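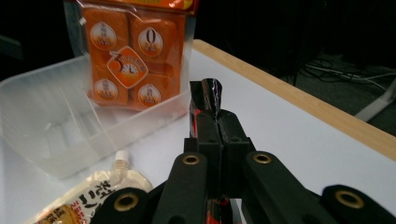
Progress Report to the Leitão Housing Fund
Project: Rental Listings and Vacancy Survey, Manine district
Prepared by Hernán Ospina, project coordinator
Date: 11/02/2020

Dear Ms. Dlamini,

I send you the second progress report of our survey of rental housing in Manine. The first report covered the preparation of the questionnaire and the agreement with the landlords. The present one covers the field work and the first results. The tables will follow in a separate file when Wanda Yazzie has finished checking them.

1. Work completed in this period

Our sample has 672 rental units, taken from the property register and from the public listings. It includes apartments in large buildings, small houses, and also rooms above shops, which the older surveys of the district left out. In the grant agreement we promised a minimum of 500 completed interviews with owners or managers. We have now passed this number, and the interviews continue in the streets near the river, where many owners live in another town and must be reached by telephone.

The field team was led by Cristian Guzmán. He divided the district into 11 zones and gave each zone to one interviewer. This arrangement has worked well in most of the zones. In the Rornix area, where the new buildings are, the management companies asked us to send the questions in writing first, and their answers came back slowly. We lost time there which we did not foresee in the plan.

For each unit we record the number of bedrooms, the monthly rent asked, the rent at the last signed lease, the date when the unit became vacant, and whether heating and water are included. You asked in your last letter if we could add a question about deposits. We added it, but the interviews made before your letter do not have this answer. Gilberto Ñahui is calling back the owners who agreed to be contacted a second time.

2. First results

I ask you to read this section with caution, as the data are not yet fully checked.

Asking rents for one-bedroom apartments have stayed almost flat compared with our pilot study. For houses with three or more bedrooms the asking rents are higher in every zone where we have enough cases to compare. Several managers told us the same thing in their own words: families want more space and a yard, and they accept to live farther from the center to have it.

Vacancies are concentrated in the small furnished apartments. Before this year many of them were rented to students and to people who came for short work contracts. Some owners have lowered the price, but more of them offer a free month or a smaller deposit, and keep the same price in the advertisement. For this reason the public listings alone give a wrong picture of what tenants really pay. I consider this the most useful finding until now, and I would like to give it a chapter of its own in the final report.

The difference between asked rent and signed rent is largest in the Rornix buildings. In the old streets it is small, and often there is no difference, because the owner knows the tenant and the price was agreed by word before any paper was made.

We do not yet have a good answer on length of vacancy. Many small owners do not remember the exact date when the last tenant left. Ms. Yazzie proposes to report this in wide groups (less than one month, one to three months, and longer) and I agree with her.

3. Difficulties

The main difficulty was access. Since the spring we make nearly all interviews by telephone, and older owners do not like to speak about money with a voice they do not know. It helped when we sent a printed letter before the call, with the name of the interviewer and the number of our office. The cost of printing and postage was not in the original budget. We covered it from the travel line, which is little used this year.

The second difficulty was the database. We keep our records in Semuvow, and after an update in the summer the zone codes of some units were mixed. Mr. Ñahui found the error when he was preparing the map, and he corrected the records by hand against the paper forms. No interviews were lost. We now save a copy of the file at the end of each working day.

I must also inform you that 2 interviewers left the team for permanent jobs. Their zones were taken over by colleagues, and we do not plan to hire new persons at this stage.

4. Budget

Spending is below the plan, mainly for the travel reason mentioned. Salaries and telephone costs are as expected. I would like to request your permission to move the rest of the travel money to data checking, where Ms. Yazzie needs more paid hours than we calculated. The total of the grant does not change. If you need a formal letter for this, please tell me which form I should use, as the one on your website is for changes of the total amount only.

5. Next steps

In November we will finish the remaining interviews and the calls about deposits. Mr. Guzmán will write the notes on each zone, and Mr. Ñahui will complete the maps. After that we will share a short draft with the landlords' association and with the tenants' office, so that both can correct factual mistakes before publication. They will have the same time to answer, and we will print their comments at the end of the report.

One point is still open. In our agreement it is written that the names of the buildings will be published, but several managers gave us the signed rents only on the condition that their building is not named. I propose to publish the results by zone. In the zones with very few units we would join two neighboring zones in one. Please let me know if this is acceptable to the Fund, because the design of the tables depends on it.

I remain available for a call at any time in the mornings.

With kind regards,
Hernán Ospina

Copy: Wanda Yazzie, Cristian Guzmán, Gilberto Ñahui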